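Zotmont 人物传记资料库 使用手册
第4章 新建人物条目
更新：2018年5月28日

本章只讲手工新建。批量导入看第9章。账号还没开通的，先回第2章，别往下看了。

4.1 开始之前

先搜一遍。姓名、别名、外文原名都搜。已有条目的直接去补，不要另建，合并重复条目很麻烦。

手边要有：至少一份能查到页码的资料，传主的外文原名（外国人物），生卒年月日，知道多少写多少。

注意：网上转来转去的简介不算资料。

4.2 建立条目

1. 登陆后点左上角“新建”，类型选“人物”。别选“机构”，选错了改不回来，只能删掉重来。
2. 填姓名。外国人物先填通行译名，原名填到第二栏。姓和名之间用间隔号，不用空格不用句点。
3. 填生卒。格式是年-月-日，缺月缺日留空，不要填0。只知道大概年代的，勾“约”。
4. 填国籍。按传主在世时的国名填，不按今天的。一生换过国籍的，逐条加，每条写起止年。
5. 填身份。最多4项，主要的放最前面。“科学家”太宽，能写“医师”“植物学家”“测量员”就写具体的。
6. 点“暂存”。左下角出现条目号才算存上。

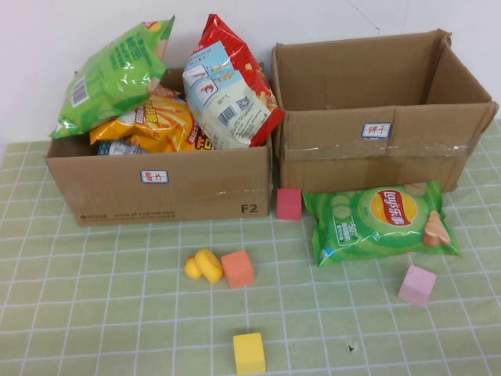 图1 贴有“薯片”标签的纸箱

注意：暂存稿保留30天，到期自动清掉，找不回来。写长稿的请在本地另留一份。

警告：出生日期和去世日期填反了，系统不报错。时间轴会整条倒过来，关联人物的年表也跟着乱。存之前看一眼。

4.3 写正文

正文分四块：早年、经历、著述与发现、身后。顺序固定，缺哪块就空着，标题不用删，发布时空块自动隐藏。

1. 第一句写清楚：谁，哪年生，在哪生，干什么的。不要从“众所周知”开头。
2. 一段一件事。写完一件再写下一件。
3. 年份用公元。旧历、教历放括号里。
4. 每个事实后面挂出处。光标放在句号前，按“引”，选资料，填页码。
5. 引用传主原话的，必须有出处和原文。译文是自己译得就注明“编者译”。
6. 评价性的话，比如“先驱”“被埋没”，要写明是谁说的、在哪里说的。写不出就删。

优先权之争单独说一下。两个人差不多同时提出同一个方法，各说各的先，这种很常见。处理办法：两边的条目各写各的事实，日期以发表日期为准，信件日期另列。不判输赢。在“关联人物”里互相加上，关系选“争议”。

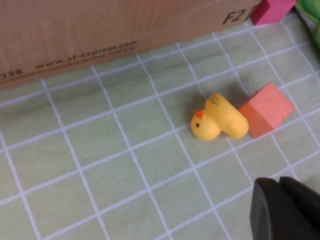

有用户在本章页下留言：我录的是一位十九世纪的传教医师，教会名册和墓碑上的出生年差一年，两处都查过原件，系统只给一个生年栏，最后填了名册那个，墓碑的写在备注里，不知道对不对，希望手册里能补一句。

补一句：做法对。生年栏填最接近事发时间的那份记录，其余写备注，每个都挂出处。备注会显示在生卒行下面，读者看得到。两份记录分不出先后的，生年栏空着，两个都进备注。

4.4 关联与分类

1. 点“关联人物”，输入姓名前两个字，从列表里选。列表里没有的先不要手打，去建个空条目再回来。
2. 选关系：师生、亲属、合作、争议、其他。选“其他”必须写说明。
3. 分类按 Siddiqui 分类表，共17个大类，选到二级为止。跨学科的选主类一个、副类一个。
4. 地名从地名库里挑。古今地名不同的，两个都挂。

注意：亲属关系是双向的，加一边就行，另一边自动出现。师生不是双向的，两边都要加。老版本不一样，8月的升级包之后再统一。 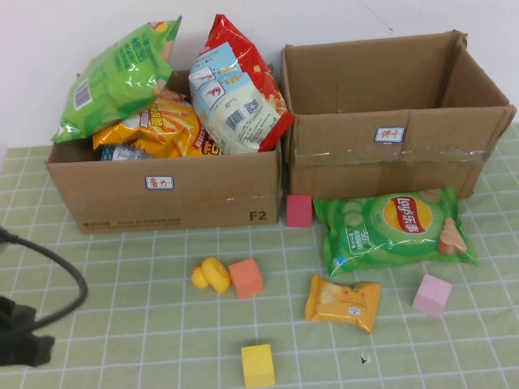

条目发布以后还能改身份的排列顺序吗？

可以改，进“编辑—身份”，按住左边的小柄上下拖，改完重新提交，审核期间前台显示的还是旧顺序。

4.5 提交审核

1. 点“检查”。红色的必须改，黄色的看着办。
2. 红色常见原因：缺出处，日期格式不对，分类没选到二级。
3. 点“提交”。状态变成“待审”，这时候正文锁住，要改先点“撤回”。
4. 退回的稿子，意见在右侧栏。改完逐条点“已处理”，漏一条都交不上去。

警告：在世人物不走这个流程，走“在世人物”表单，另有隐私条款，见附录 B。用普通流程提交的一律退回。

4.6 导出

需要纸本校对的，用 Presix 插件导出。

1. 插件在“工具”里启用，启用后刷新页面。
2. 选条目，选“校对稿”，行距选宽的，方便写字。
3. 导出的文件里出处变成尾注，编号和网页上的不一致，正常。

插件装不上，或者导出是空白页，先换浏览器试。还不行，把条目号和截图一起发给 Tulell 技术支持，只发截图查不了。

下一章：第5章 修订历史与版本对比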